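Print this page | E-mail this article

3.2 Sorting on the bed

Of the 13 households we visited in May, 11 told us, rather cheerfully, that small personal-care items get sorted on the bed and hardly ever at the bathroom counter. A bed is wide and soft, and you can sit right there beside your things while you make up your mind (Figure 2).

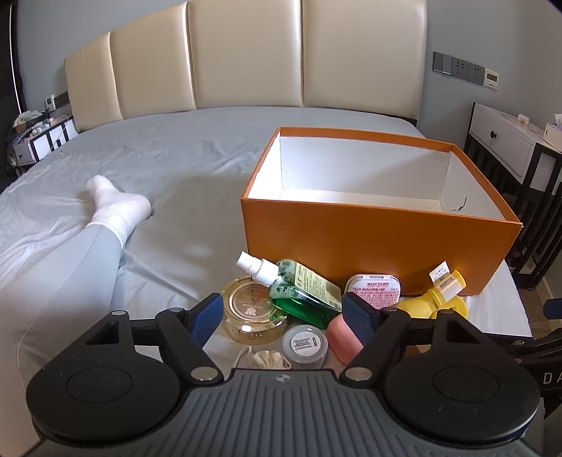 Figure 2. A spray bottle of green liquid and a round, gold-tinted container beside an open box on a light gray fitted sheet.

Bottles were the fussy part, as Hosoda had warned us they would be. Most people we talked to liked to stand them upright along one wall of the box, with the flatter containers tucked in wherever there was room, and two households kept a favourite jar out until the very end.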